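Made it to the Zundero open day at last! I've been meaning to go for ages (it's a 30 minute drive, I have no excuse) and I got there at 11, just as the coffee came out. The refurbishing hall was my favorite part by a mile. Old office computers come in by the pallet and they had a big Dell tower opened up on its side – I could have stared into it all day, all those yellow and red wires and the little blue tabs down the back.

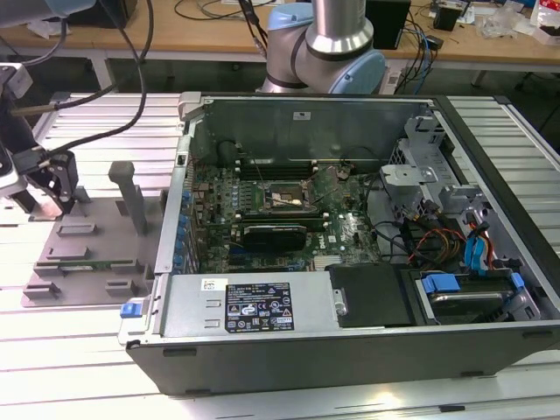 I used to put my own PCs together, so I got chatting about memory prices and lost my group completely. Caught up with them at the Rullance stand, where they sell the finished machines with 18 months of warranty. Very tempted! My old one at home is wheezing a bit – I may go back in April when the new batch is out. Parking was free, by the way, but go in by the Nikolaidis gate, the other one was shut.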